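Mieux vivre avec sa box internet : mes astuces pour le Wi-Fi, les câbles et le jour du technicien

Dernière mise à jour : 6 juin 2021
108 partages – 13 commentaires

J'ai changé de box l'été dernier, et depuis je suis devenue la personne que toute la famille appelle quand le film se fige ! J'adore ça, je l'avoue. À force de déplacer des boîtiers, d'étiqueter des prises et de courir d'une pièce à l'autre avec mon téléphone à la main, j'ai accumulé une belle collection de petites astuces. Les voici un peu en vrac, comme je les ai notées dans mon carnet.

Sortez la box du placard

C'est la première chose à essayer, et c'est gratuit ! Une box enfermée dans un meuble télé, derrière une porte ou coincée contre le radiateur, travaille dans de mauvaises conditions. Posez-la à hauteur de hanche ou plus haut, à l'air libre, le plus près possible du centre du logement. Chez moi, le simple fait de la monter sur l'étagère du couloir a réveillé la chambre du fond, où je n'avais jamais pu passer un appel vidéo correct.

Évitez aussi le voisinage du micro-ondes, de l'aquarium (l'eau freine beaucoup les ondes) et des grands miroirs. Si le câble qui arrive du mur est trop court, demandez-en un plus long à votre opérateur avant de bricoler une rallonge. Et pour la fibre, pas d'angle serré derrière le meuble : on laisse une boucle bien large.

Étiquetez tout, tout de suite

Un rouleau de ruban de masquage, un feutre fin, et vous êtes équipé pour des années. J'écris « box », « décodeur », « télé », « lampe » sur un petit drapeau de ruban replié autour du câble, aux deux extrémités. J'ai adopté pour le reste les attaches en tissu Trillidel, qui s'ouvrent et se referment à volonté. Les colliers en plastique, je les garde pour le jardin – il faut toujours les couper au mauvais moment.

Pour la multiprise, j'ai une boîte Hornero avec des fentes sur les côtés. Une boîte à chaussures percée fait joli aussi, mais je ne vous la conseille pas : le carton et l'électricité, non merci. La box elle-même reste dehors, bien sûr, elle a besoin de respirer. 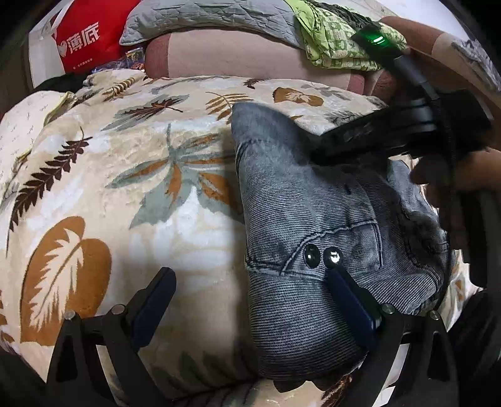 Hongjun Fan m'a écrit que son décodeur redémarrait sans arrêt le soir et qu'il avait fini par le décoller de l'ampli sur lequel il était posé. Quatre bouchons de liège coupés en rondelles, un sous chaque coin, et plus une seule coupure depuis juillet. Merci, j'ai fait pareil dans le salon !

Dépoussiérez une fois par saison

On débranche, on attend que l'appareil ait refroidi, puis on passe un pinceau souple et bien sec dans les grilles d'aération. Un pinceau à pâtisserie neuf est parfait pour ça. Pas de chiffon humide, pas de produit à vitres. Profitez-en pour vérifier que les fiches sont bien enfoncées, surtout le câble d'antenne, qui se dévisse tout doucement au fil des mois.

Redémarrer, oui, mais dans l'ordre

Coupez le décodeur, puis la box. Patientez une bonne minute. Rallumez la box d'abord, attendez que les voyants se stabilisent, et ensuite seulement le décodeur. Dans l'autre sens, on se retrouve souvent avec un écran noir et on recommence tout.

Les piles de la télécommande

Quand une télécommande faiblit, faites rouler les piles sous le pouce sans les sortir : parfois le contact revient pour quelques jours, le temps de passer au magasin. Si les lamelles sont ternes, un coton-tige avec une goutte de vinaigre blanc, on essuie, on laisse sécher. Et si une touche colle, un peu d'alcool ménager sur le coton-tige, appareil sans piles. J'ai sauvé comme ça une vieille Besov que tout le monde voulait jeter !

Préparer la visite du technicien

Dégagez la prise murale la veille, pas à la dernière minute avec le technicien sur le palier. Préparez une lampe de poche, un escabeau stable et la référence de votre dossier recopiée en gros sur une feuille. Notez aussi les heures des coupures et les voyants allumés à ce moment-là. Peiyu Tang ajoute : photographiez vos branchements avant l'intervention, vous pourrez tout remettre en place ensuite. Excellent réflexe, je le fais à chaque fois maintenant.

Avant de rendre l'ancien matériel, pensez à l'alimentation et à la télécommande, qui restent facilement au fond d'un tiroir. Et gardez le reçu du dépôt, agrafé dans le carnet.

À lire aussi
Ranger les chargeurs sans y passer la journée
Nettoyer un écran plat sans laisser de traces
J'ai testé le support mural Yao
Fixer un câble le long d'une plinthe sans percer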